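Navville Swap Shelf Will Now Take the Things Under Your Sink

NAVVILLE, June 11, 2025 – Plutlow, the household reuse shop on the lower end of Nundine Street, announced today that it will accept cleaning supplies and small housewares at its drop-off counter, ending a policy that had annoyed nearly everyone who ever moved out of an apartment.

Until now the shop took lamps, dishes, chairs and a truly alarming number of fondue sets. It did not take dustpans. People brought them anyway, usually at the bottom of a box under something nicer, and staff had been quietly piling them in the back since February. The new program, called Joo, gives the pile a name and a set of rules.

Under Joo, residents may bring in up to 20 items per visit. Dustpans, brushes, buckets, sponges, storage boxes and dish racks are all welcome. Sponges and toilet brushes must be new. The shop regrets that this needs to be said and asks that donors take it to heart. Everything else may be used, provided it is clean and still does the job it was bought for.

Items are sorted by room, bagged into starter kits and sold for $4 each, or two kits for $7. A kit holds whatever was on hand that morning, with at least one thing for the floor and one for the bathroom. Color matching is not offered. Requests for color matching will be listened to politely. 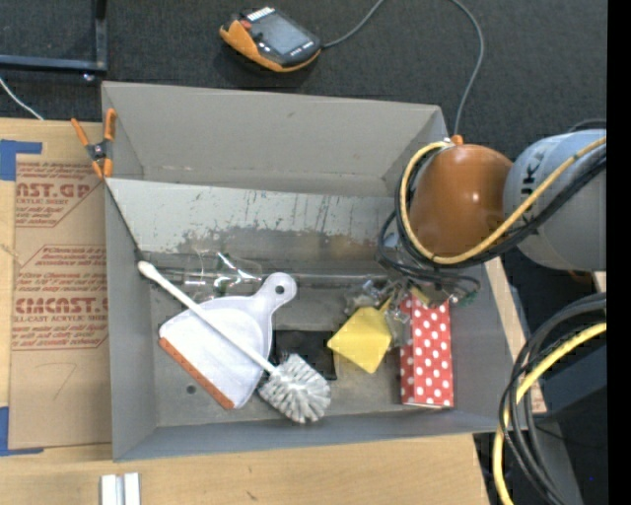

Among the shop's regulars the change has been a long time coming, and one of them said she had bought the same dustpan three times in three apartments, left it behind each time, and would be glad to pay to get one of them back. She also wanted it known that a decent toilet brush is the first thing a person needs in a new place and the last thing anyone remembers to pack.

Plutlow expects the heaviest traffic at the end of the month, when leases turn over and the curbs of Navville fill up with perfectly good buckets. Donors are asked to come to the side door, ring once and wait. Ringing twice does not speed things up.

The shop cannot accept opened bottles of cleaner, anything with a motor, mops with a past, or curtain rods, which have their own shelf and a waiting list to get onto it. Boxes with lids are especially wanted. Lids without boxes are not, although the shop has plenty for anyone who is looking.

Joo kits go on sale at the front counter this week. Drop-off hours are the same as store hours and are posted on the door. Fondue sets are still being accepted, for now.

About Plutlow
Plutlow collects, cleans and resells household goods in Navville. Delivery is available within town for orders that will not fit on a bus.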